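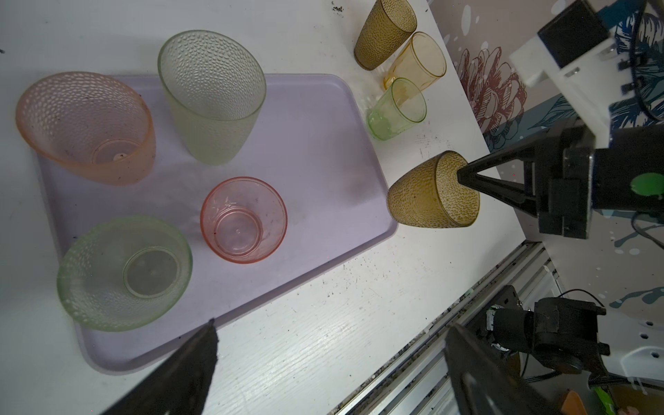
Bubble cups and the lavender tray, Padness open day

I'd been meaning to get to the Padness open day for years, and on Wed 20 April I finally had a free day and a full tank of gas. It's a big old building full of workrooms, and once a year they prop all the doors open and let people like me wander through and ask nosy questions. Entry was 4 dollars, which got me a paper map I folded wrong within five minutes.

My aunt's friend Yanling Shao came along (she collects glassware, so you can guess where we spent most of our time). We did the ground floor first. Cirkham had a table of lampshades, pretty but way out of my budget, and Plurnska was handing out little squares of rye cake with plum jam. I had two. Okay, three.

But the cups! They were upstairs in room 2715 (I have no idea how the numbering works, the place only has two floors), and I fell for them right away. Most of them have that all-over bubble texture that makes you want to run your thumb around the outside, and the colors are like a bag of hard candy: peach, pink, pale green, amber. My favorite was the little pink one, smoother than the others, with a flower pattern so faint you have to look twice. Yanling went for the dark amber tumbler, of course. She says amber goes with everything, and her kitchen shelves back her up.

They weren't spotless, by the way. Dark specks in the peach one and the pink one, a bit of something left in the small green one, crumbs on the table. I kind of liked that. I've been to so many fairs where the glassware sits on velvet and you're scared to breathe near it, and these looked like cups in a family kitchen when lunch is over and people are still talking.

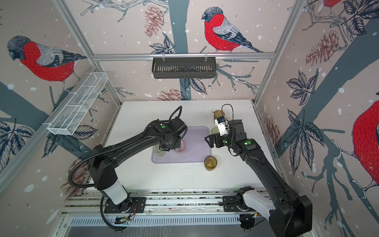
UPSTAIRS ROOMS

I have to mention the wallpaper too, because I want it for my hallway. Bullfinches, pine cones and bare branches, with white snowflake dots on a pale pinkish beige. It's a winter pattern and it was a warm spring day and I didn't care one bit. With the lavender tray and the amber cups in front of it, it made me want to go home and repaint something.

We stayed almost 20 minutes, then Yanling's brother Aiguo Shao called from the parking lot to say he was hungry. We ended up at Soylu across the street for lentil soup and very good bread. Get there before one if you can, the line was out the door when we left.

Parking is free behind the building, and the stairs are steep, so wear decent shoes. Yanling wants to go back in May to look at those lampshades again.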